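Altari lab open afternoon, 2020-07-31

I finally made it out to Fultport for the Altari visit, and I'm so glad I did! I'd read their Numlow write-up back in June and got stuck halfway through the part on training, so seeing people work on it (and being allowed to ask dumb questions) was worth the drive.

The short version of Numlow, as I got it: you teach a robot arm to handle household stuff without ever driving the arm yourself. A person walks up to a table with a hand-held gripper, does the job by hand, and the camera on the gripper records it. The arm learns from those recordings later. They've collected 800 of them so far for the table-clearing jobs, and 177 got thrown out, mostly for jerky motion or because the tracking got lost. I liked that they put that number right up on the wall.

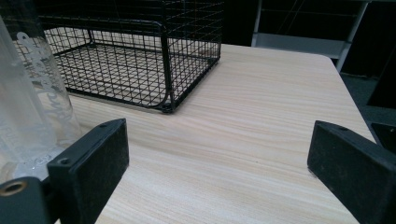

The hand-held gripper's own view, fingers open, with the wire basket and the glass container ahead.

Glass is the part I kept asking about. Clear things are a pain for depth sensors, so the group skips depth and works from plain color video. Wire mesh gives them a different headache -- the table shows right through it, and early versions of the model had trouble telling where the basket stopped. Their fix was pretty low-tech: more recordings from more angles, plus a few different tables.

Then came the result I'd driven over for. In 299 test runs on the real arm, the version trained on mixed tables beat the single-table one by a wide margin, even though both got the same number of recordings. I asked if a bigger model would do the same trick and got a shrug and "maybe."

I had a turn with the gripper too. It's heavier than I expected, and I move way too fast, apparently.

Lunch was noodles at Khương, two blocks over, open since 2013 and packed. Get there early, and park behind the building if you go -- the front lot fills up quick.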